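Budgeting for a gripper with wrist camera: is the vendor's bundle worth it?

Asked by Nermina Stojanovska, Mar 28, 2022
Viewed 818 times

We run a small packing shop and want one arm at the end of the line to pick cartons. The quote from Golob has the arm on one line and then a "vision-ready end tool bundle" that costs nearly as much. It includes a parallel gripper, a wrist camera, spare fingers and a year of something called Brulludov support. I can't get a straight answer on what the support covers. Has anyone bought the pieces separately, and what did you forget to budget for?

3 answers

Rüdiger Stüber
16 votes

I'd ask for the bundle broken out line by line before you talk about anything else. When we did that, the camera was the cheap part and the "integration" was most of the money. Ours turned out to mean a bracket and one afternoon of someone's time.

What I would spend on is fingers. Plain flat black plates with a squared-off tip, like the ones in the picture, are fine for boxes with straight sides. If your cartons bulge or you also have bags, price a second set now and ask what each screw-on part costs as a spare.

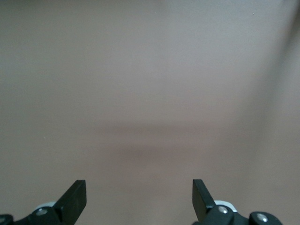

The other thing missing from most quotes is light. Sales demos are done in a bright room on a nice table. Your line has shadows, and somebody has to pay for lamps and for the hours spent moving them. I'd put seven days of your own people's time in the budget and expect to use all of it – vendors never count that.

Ask too how close to the fingers the camera can still focus. We got a shrug.

Ermelinda Vieira
7 votes

Mostly agree, but I wouldn't write off the support. Get it in writing: who comes out, how fast, and whether a worn finger joint is covered or counts as "consumable." Burus told us everything was covered, and then the contract said otherwise. Also try your worst carton before signing, and bring it yourself. If they only want to run their own boxes, I'd walk.

Gunther Brandes
0 votes

just hire someone for the season, cheaper

Comment from Nermina Stojanovska: We tried that last November. Asking Golob for the breakdown today.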